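Wanting Tang had the hood up when I pulled into her driveway at 7 in the morning, and she didn't look round. "Tell me that's coffee," she said, and it was, so we got along fine from the start.

I'd asked to talk to her because she had just bought a used car without getting burned, and I have been burned twice (a minivan with a weeping head gasket, and a hatchback I don't discuss). Hers is a Drollach wagon, six-speed manual, dark green, with 101 thousand miles on it. She bought it from a private seller two counties over in May, after looking at what she calls "a depressing amount of crossovers."

"I didn't even want a wagon," she told me. "I wanted something my dog could get into without me lifting her. She's a heavy dog. Then I drove the wagon and I thought, oh no, I like this one, now I'm going to be stupid about it."

So how do you not be stupid about it? Her answer was to bring along her friend Yee-man Leung, who spent years in the service department at Hoekstra Motors before going off on her own as a pre-purchase inspector. Yee-man charges 200 dollars to look a car over, and she joined us at the kitchen table once the coffee had been topped up. She apologized for her hands. I said I'd seen worse on my own.

I asked what she does first, expecting something about the engine. "I get there early," she said. "If the seller told me ten, I'm on the street at nine-thirty. I want to put my hand on the hood before he starts it up for me. A lot of trouble only shows on a cold start, and a lot of sellers know that."

With the wagon, the hood was cold and the engine caught right away. No smoke, no rattle from the chain. What she did find was a tire on the back left that had worn along its inside edge, a bit of surface rust under the rear bumper and a service book with a hole in it — almost two years with no stamps at all.

Wanting winced at that one even now. "He said he'd done the oil himself. And I wanted to believe him so badly! I was standing there nodding. Yee-man just says, 'Great, do you have the receipts for the oil?' and goes and looks at the sky."

He did have them, as it happens, in a shoebox. Filters too.

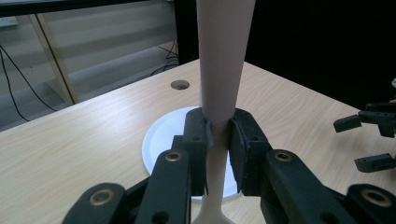
Yee-man says the shoebox made her feel better about that car than a full set of dealer stamps would have, and that she would still have walked if the transmission fluid had smelled burnt. She's seen stamped books where the work plainly wasn't done. A guy who keeps a receipt for a drain plug washer, she figures, probably changed the washer.

I wanted to know about the test drive, because I always end up going around the block with the seller talking in my ear about his boat. Wanting laughed so hard she had to put her cup down. Apparently she'd done exactly that with the first car she looked at, a little Sakora sedan with new floor mats and a very strong smell of vanilla. She got home and couldn't have told you what the brakes felt like.

"Radio off, windows up, then windows down," said Yee-man. "Find a bad road. Find a hill. Get it on the highway if they'll let you, and take your time. I tell people to be boring company. If he wants to chat, chat after."

They took the wagon out for a good long while. There was a hum at highway speed that turned out to be that back tire, and a clunk over railroad tracks that Yee-man traced to a sway bar link. Cheap part, she said, and an easy afternoon if the bolts aren't seized. (They were seized. Wanting would like it known that the afternoon ran into the evening.)

Then there was the money. Wanting had found the listing on Closito, where she'd been saving searches since the winter, so she had a decent idea of what wagons like it were going for. She wrote down the tires, the link and the rust, and asked the seller for a number that covered them.

"I hate haggling, I'm terrible at it," she said. "But I wasn't haggling, I was reading him a list. He took a minute and said okay."

I asked if there was anything she'd do differently. She thought about it and said she'd have called her insurance company before she handed over the check, because she sat in that man's driveway on hold while he mowed around her.

By then it was getting on for nine and she had to go to work. She let me back the wagon out for her. The clutch bites higher than I'm used to and I stalled it at the mailbox, with both of them watching from the porch.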